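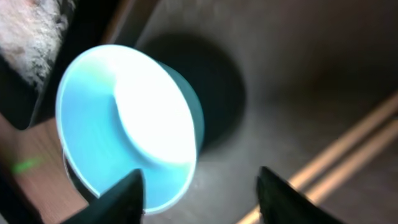
The Bowl Shelf, Emptied
Posted 12/01/2021 by Marlene Carrier
Filed under: Kitchen, Things I Own Too Many Of

Well, I finally did the bowl shelf! If you've been reading since the pantry posts you'll know this one has been hanging over me since January, when I wrote it on the list on the fridge and then stuck a dentist card over it. Everything came out, everything got washed, and everything had to earn its way back in (almost everything did, I'm weak). So, bowls. If bowls aren't your thing, the pie post is one page back.

I've gone in the order they came off the shelf, which makes no sense to anyone who hasn't seen the shelf.

The light blue one
My favorite, so it goes first. It's a pale turquoise kind of blue inside and a little deeper, more of an aqua, on the outside, and when strong light lands in it half the color just disappears into white. I love that. It's the bowl I reach for when I've got peas to shell, or a salad for two, or the last of the popcorn. I bought it at the Nutanlow market for less than the sandwich I ate on the way home, and I've been kicking myself ever since for not buying the other one that was sitting right next to it.

The big mixing bowl
Bread, Christmas cake, potato salad for the block party, and one time a very unhappy toddler's feet. It weighs a ton. I can't lift it down with one hand anymore, so it has moved to the bottom cupboard next to the stockpot and everything that used to live there has been shoved left.

The nesting set, minus one
There used to be a tiny one in the middle. It went to college with my oldest and I have been told, more than once, that it's "coming back at Thanksgiving." I'm not holding my breath. The rest of the set still stacks fine, it just rattles.

The Barbieri pasta bowls
My sister-in-law gave us these and I was a little snooty about them at first, because who needs a special bowl for pasta? We do! We use them constantly. They're wide enough that the sauce doesn't climb up your sleeve, and they keep a poached egg where you put it. One has a chip in the foot and I always give that one to myself.

Cereal bowls, the everyday ones
Nothing to say about these except that they go through the dishwasher every single day of their lives and still look decent. From the Jutdale outlet, back when it was still on the corner by the tire place. I went back for more a while ago and they'd changed the shape, so now I watch these like a hawk.

The one with the lid
Leftover rice. Leftover beans. Leftover anything. The lid never fit right, so it sits in the fridge with a plate on top and the lid lives in a drawer, doing nothing. I moved the lid to the donation box, then moved it back. Still in the drawer.

Grandma's yellow bowl
It isn't worth anything (I looked it up) and there's a hairline running down one side, so it doesn't get anything hot or wet now. It holds onions. She mixed every birthday cake I had in that bowl until I was 14, and I can still hear the spoon on it.

Dip bowls
Why do I have so many of these? We have people over maybe twice a year! I kept the ones that stack and put the rest in the box. Then I took the little fish-shaped one out again because my son made a face.

The salad bowl
Wedding present. It needs oiling, and I did it right there on the counter with the good oil and an old T-shirt while I waited for the shelf paper to lie flat. I'd forgotten how nice it looks after. If yours has gone gray and thirsty, do it today, it takes no time at all, just leave it overnight before you put anything back in it.

The plastic ones from the camper
These can't be killed. The orange one got left behind at Udgate for a whole winter, in the cupboard under the sink, and when we opened up again in spring it was sitting there like we'd just stepped out for milk. They're scratched to bits. I'm keeping them for paint water, berry picking and the dog.

Soup mugs (yes, I'm counting them as bowls)
They have a handle but you eat out of them with a spoon, so on the bowl shelf they stay. My husband disagrees and thinks they belong with the coffee cups. He can write his own post.

The heavy brown crock
Used to have a twin. I make pickles in it in the summer and the rest of the year it holds wooden spoons by the stove, so technically it was never on the shelf and it just got swept up in all the excitement.

And the shelf itself
Wiped down, new paper, and a riser from the hardware store so the short stacks can sit over the flat ones. The riser was $12 and I wish I'd bought it years ago. I cut the paper too short on the first try, so there's a seam along the left side, which I have decided is where the cereal bowls go.

A few notes, since I always get asked:

I wash everything by hand on a day like this, even the dishwasher stuff. It's the only time I really look at each piece and find the cracks.

For the gray marks that forks leave in the bottom of a bowl, I make a paste with baking soda and water and rub it with my finger. Rinse, look, do it again. The stubborn ones need 10 minutes of sitting first. I wouldn't do it on anything old with a painted pattern.

I put paper towels between the pasta bowls and nowhere else. I tried felt circles once and they ended up all over the house.

The donation box went out to the car the same evening. If I leave it in the hall, things come back out of it (see: fish).

Comments

Denise R.
Ours is the same with the lids!! I have a whole basket of them and I swear none belongs to anything. Love the blue one.

Pat in the valley
I'm with your husband on the soup mugs, sorry Marlene. Do you remember what kind of oil you used on the salad bowl? Mine looks like driftwood.

Marlene Carrier
Pat, you're banned (kidding). It's plain food-grade mineral oil from the drugstore, the same stuff I use on the cutting boards. Go easy, wipe off whatever hasn't soaked in by morning.

Lou
I have two of those Barbieri ones and have been looking for more forever. If your sister-in-law remembers where she got them I'd love to know.

Marlene Carrier
I'll ask her when she's over for dinner, Lou! She'll be thrilled somebody wants to know.

Joyce
Please do the baking pans next. I need the push.

Marlene Carrier
Oh, Joyce. The baking pans are in the cupboard you have to hold shut with your knee. Give me until after the holidays.

Older: Pie crust, two ways, and one I wouldn't make again
Newer: What went in the freezer this fall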